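Vandow demo unit - left gripper stops during laundry demonstration
Status: Closed
Priority: High (open day)
Opened: 13 May 2022
Site: Morari, ground floor demo area

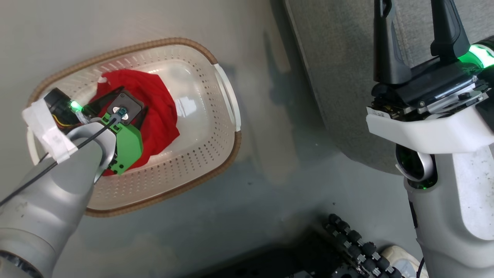

Fault as reported

The unit is set up for the open day and the laundry routine is the main thing visitors will see. The left gripper goes into the basket, closes on the cloth, and then the arm holds position and does not lift. The operator screen shows "grip not confirmed" and the routine waits for a manual reset. The red cloth is the only item in the basket for this part of the demo. The right arm stays upright as it should and reports no fault.

It does not happen every time. On the first rehearsal we had 16 lifts without a stop. On the second we had a stop nearly straight away and then several more before lunch. Nothing had been changed between the two apart from a restart.

Doors open to visitors at two. We need either a fix or a safe way to run without the lift.

Update 1 - Morari

Restarted the controller, no change. Swapped the red cloth for a tea towel and got the same message. Checked the emergency stop and the soft stop, both work. Wrist camera picture on the operator screen is steady, with no dropouts while the arm is over the basket.

Log folder uploaded to the ticket. The stops are in the second file.

Update 2 - Cerkico support

Thanks for the logs. The gripper is closing to the commanded width, but the grip check is timing out before the reading settles. The timeout in your file is 900 ms. Please tell us whether you loaded the Olszewski profile or the one that was on the unit when it was delivered. The Olszewski profile was written for rigid parts and its grip check is stricter.

Please also do the following with the arms parked and power to the grippers off:

1. Open and close the left gripper fingers by hand and note any tight spot.
2. Check the connector at the gripper plate is fully home.
3. Follow the cable back along the arm and make sure it has slack at every joint when the arm is at full reach.

Do not raise the grip force for now. Visitors will be standing close and the risk assessment was done at the current setting.

Update 3 - Morari

Olszewski profile is the one loaded. It must have come back with the restart, as it is still set as the default on this controller. The delivery profile was picked by hand for the first rehearsal and I did not pick it again for the second.

Fingers move freely. Connector was home, but I took it out and put it back anyway. Cable has slack at full reach.

Update 4 - Cerkico support

That would account for the difference between the two rehearsals. Please load the delivery profile, save it as default, then restart and check the name on the status page before running anything. Then do 20 lifts in a row at demo speed and upload the log.

If you still get a stop, use the "reach and hold" routine for the afternoon. It goes down to the cloth and comes back without closing, so the grip check is never called.

Update 5 - Morari

Delivery profile saved as default and confirmed after restart. 20 lifts done, no stops. Ran the full routine twice more with the talk over the top and that was fine as well. Left grip force where it was.

One small thing - the status page still shows the old profile name until you refresh it. I nearly reloaded the wrong one again.

Update 6 - Morari

Open day finished. We ran the demo for groups of up to 6 at a time. There was one stop in the afternoon, when a fold of cloth slipped out of the fingers on the way up. The message was correct that time. Reset from the screen and carried on with the same group.

Two visitors asked if it could pair socks. I said not with this routine.

Update 7 - Cerkico support

The afternoon stop looks right in the log, the width reading drops as the cloth goes. No action on that one.

The status page refresh has been raised as a separate ticket. We will remove the Olszewski profile from the Vandow unit before it goes out again in November. Closing this one. Please reopen it if the timeout comes back on the delivery profile.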